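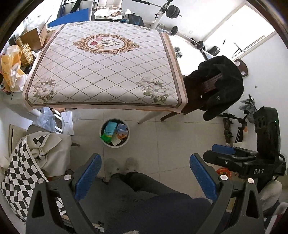
Visite chez Preltex, 8 mai. Compte rendu à l'usage des collègues qui n'ont pas fait le déplacement

L'après-midi portait sur les consignes de démonstration avec pinces tenues à la main. Győző Dudás, responsable des procédures, nous a remis la version en vigueur du référentiel interne, baptisé Prustero. Le document est court et se lit sans formation préalable.

Trois points à retenir.

Prise. L'opérateur ouvre complètement les doigts avant l'approche et ne referme qu'une fois l'objet placé entre les patins. Pour un emballage en carton, la fermeture s'arrête au contact : une paroi enfoncée entraîne le rejet de l'essai. Les boîtes déjà ouvertes ou déchirées sont admises, à condition d'être signalées dans la fiche.

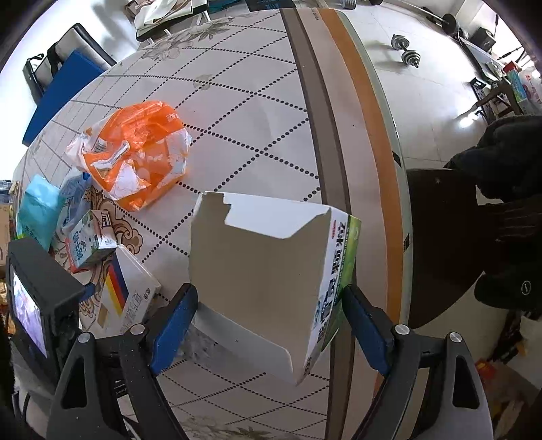

Le référentiel n'impose pas de dégager le plan de travail. Les objets voisins restent en place, y compris les sachets souples, que beaucoup de protocoles excluent. Dudás y tient : un essai sur table nue vaut peu pour un usage domestique.

Sol et circulation. Aucun déplacement à reculons pince en main. Les objets lourds posés par terre sont repérés avant la séance. Ce point me paraît insuffisant, car le texte ne fixe aucune distance minimale entre l'opérateur et l'obstacle.

Contrôle. Les patins sont inspectés toutes les 800 prises et remplacés par paire. Sur les 2 252 essais du dernier lot, 70 ont été écartés, surtout pour fiche incomplète. La relecture est faite par 2 personnes qui n'ont pas participé à la saisie.

J'ai demandé si l'annexe sur les emballages de médicaments reprenait celle de Cliltden. Réponse négative, les seuils de serrage ont été établis sur place. La révision est prévue en septembre et devrait traiter la question des distances.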